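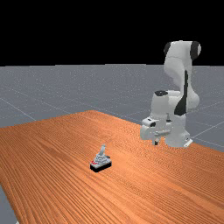 *Simulated view: wooden table on a grey gridded floor.*

## Week 8: When a budget runs out

Notes by Busisiwe Nkuna. Read before the seminar.

A **stopgap** lets a government keep spending at last year's rate while the new budget is argued over. It buys time and settles very little.

Our case is the Prorier assembly (313 members). The budget lapsed in April and the stopgap ran for 18 weeks. Points to note:

- wages and pensions were paid as normal
- new projects waited, including the Batance road
- the upper house could delay the bill – it had no power to amend it

The finance bill itself drew 2,954 amendments, most of them withdrawn before a vote.
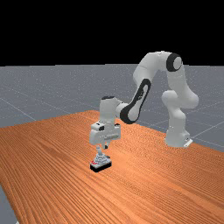 **Why can't a new programme start under a stopgap?**

The stopgap only renews spending that was already approved, so a new programme has no legal line to draw on until the full budget passes.

For next time: Golob, chapter 8, on second chambers. Bring the Skitomard handout.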